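Light, Dark and the Bottom Stair: making a place easier to see
Speaker notes, Deltholm Library, Room 302, July 3, 2026

Before I start
Blinds halfway down, lights on. Put the tray with the two mugs on the front table (white mug, black mug, carton of milk, thermos of coffee). Check the clicker. Seats for 30, and leave the front row open for anybody who wants to be close to the screen. Large-print handout goes on every chair BEFORE people sit down, I always forget.

Slide 1: Hello
Hi everybody, thanks for coming in on a day when most of you could be getting ready for a cookout. I spent a long time painting houses and then a longer time helping people pick paint, and these days I mostly walk through other people's homes and offices and say "I can't see that step." That's pretty much the job!
I was 48 when I first missed the bottom stair in my own house. Beige carpet on the stairs, beige carpet in the hall, and I'd picked out both of them. I was so proud of that carpet. So I come to this as a sinner.

Slide 2: The mugs
Pour coffee in the white mug. Hold it up, tilt it toward them. Can you see where the coffee stops? Good. Now pour coffee in the black mug. Ask the back row where the coffee stops. They'll laugh. Then pour milk in the black mug and hold it up again.
Same mug, same table, same eyes. The only thing I changed is how far apart the light and the dark are. Let that sit a second, take a sip, go on.

Slide 3: Color is only half of it
People hear "contrast" and think "different colors." Red towel on a green wall, very different colors, and if you take a black and white photo of it they can come out the same gray. What helps most is lightness, one thing pale and the other thing dark.
Phone trick: take a picture of your room, turn it to black and white, and see what vanishes. Do it tonight. In my bathroom the toilet seat, the tub and the floor all went at once. I had one soap dish left.
(If somebody asks about color blindness, same trick, same answer, and say we can talk more at the break.)

Slide 4: Older eyes
Keep this short, I'm no doctor. The lens gets yellower as we go along, the pupil gets smaller, and less light gets in. So dark navy and black start to look like each other — ask anyone who sorts socks. Pale yellow and white do the same thing at the other end.
Tell the Fung-ping story. Fung-ping Kao came to me about her father's kitchen. White counter, white plates, white pills. He was dropping pills and couldn't find them, and the family was ready to redo the whole kitchen. She bought a dark blue tray. I think it came from a yard sale. He takes his pills over the tray now and the kitchen is still white.

Slide 5: Stairs, of course
Strip on the front edge of every step, full width, same color all the way up. Don't just do the top and bottom. If the stairs are dark wood, go pale. If they're pale, go dark.
Watch out for busy carpet. Stripes running side to side look like edges, so you get ten edges where there's one, and your foot has to guess.
Same goes for dark mats! A black mat on a light floor can look like a hole to somebody with dementia. So there's a place where you want LESS contrast. I got this wrong at Su-chen Lam's mother's place, she walked all the way around my nice new door mat like it was a pond. We took it out. Mention that Su-chen said I could tell this one.

Slide 6: Signs and labels
The Burkska building job. Long story, cut it if we're past the half hour. They had around 3,000 labels, silver letters on clear tape stuck on gray drawers. Beautiful. You had to put your nose on the drawer. We tried out three kinds on one cabinet and left them up until October, and people just started asking for the plain black-on-white kind.
Letters: bigger than you think, plain, upper and lower case. Matte tape, please. Glossy tape under a ceiling light is a mirror.
Don't hang a sign on a window. Everything turns into a silhouette.

Slide 7: Black, shiny, and yellow
Three photos up together, give people time to look. Black is a funny one. Folks think of it as one color with nothing going on, but the surface changes what you get: fine ridges pick up a soft sheen, and bright metal next to black jumps right out. Then black cubes on a yellow shelf, and you don't have to hunt for them at all. Ask what their eye went to first in each one.

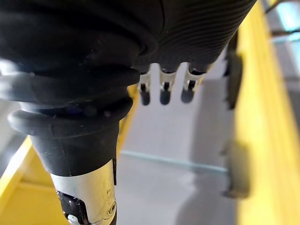
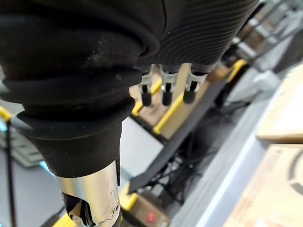
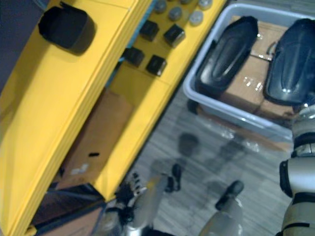

Slide 8: What to do with twenty bucks
Read these slowly, people write them down.
One roll of matte tape for the stair edges. Try a foot of it first and see if it sticks to your stairs.
A tray or a cutting board that's the opposite of your counter. I like one with a dark side and a light side, so onions go on the dark and eggplant goes on the light.
Switch plates. If the wall is pale get a dark one, or run tape around the plate you have. Takes five minutes and you stop patting the wall at night.
A towel on the grab bar wall so the bar shows up, if the bar is white and the wall is white. Hang it BEHIND the bar though, never on it, or you'll grab the towel.
Then look at your light. A lamp aimed at the thing beats a brighter bulb in the middle of the ceiling. Cover bare bulbs, glare undoes everything.

Slide 9: Questions
Stuff I usually get asked:
Does it have to be ugly? No! Zendlow Street apartments did dark green door frames on cream walls and people think it's just nice paint.
What about renters? Tape, trays, lamps, towels. It all comes with you when you move.
Which white? I don't care which white. Put something dark next to it.
Is there a number for how much contrast is enough? There are numbers for signs and buildings, and they're in the handout reading list. At home I squint. If I squint and it's gone, I change it.

Wrap up
Thank Ho at the front desk for the projector. Remind people the large-print handouts are theirs to keep. Leftover sample strips of tape are by the door, take a light one and a dark one. Pour out the milk before packing the mug!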